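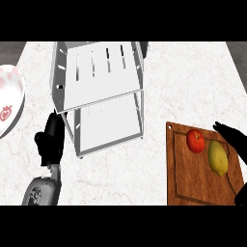
Slide 1: Title

Hello and thanks for coming. I've had the Indetti kitchen kit on my machine since January and I've been wanting to talk about it ever since, so if I speed up, wave at me. Twenty seconds on who I am, then straight in.

Slide 2: What you get

Indetti is a simulated kitchen for two-armed robots, made by Nurnus. You install it, pick an arm model, pick a counter, and you're moving a gripper before your coffee is ready. It ships with 78 household objects and 16 starter tasks. Dish racks, bowls, cutting boards, fruit. Mention that you can swap any of them for your own meshes.

(Pause. Ask who has tried to build a kitchen from scratch. Expect groans.)

Slide 3: The overhead view

Go back to the opening picture. I love this camera! Marble counter, white dish rack, the board with the tomato and the lemon on it, and both grippers in view at once. Point out the slots in the rack's upper shelf. They're narrow, and a narrow slot is where a sloppy controller gets found out. Point out the strawberry on the bowl too, people like the strawberry.

The catch with looking straight down: height is hard to judge. Turn on the side camera when you're working near the fruit. I didn't for the first week and I squashed a lot of lemons, or whatever the simulator thinks squashing is.

Slide 4: What we ran at Brarnside

One task, fruit from the board to the bowl. 1,000 episodes, random start positions, left running overnight. 959 finished without a crash or a physics blowup, and that made me very happy. Be clear that this number is about the software staying up. It says nothing about how good our policy was (it was so-so).

Slide 5: Gripes

The contact settings are buried three menus deep. Round objects roll more than they should on the default friction. The docs for adding a second arm stop halfway down the page. Say which version we're on.

Slide 6: Compared with Chong

Keep this short. Chong has better lighting tools and a bigger object library. Indetti was much quicker to set up, and two arms work out of the box. If you only need one arm, try both.

Slide 7: Demo

Load the counter, reset twice, drive the left arm by hand, then hand the controller to somebody in the front row. If the projector drops out, skip to questions.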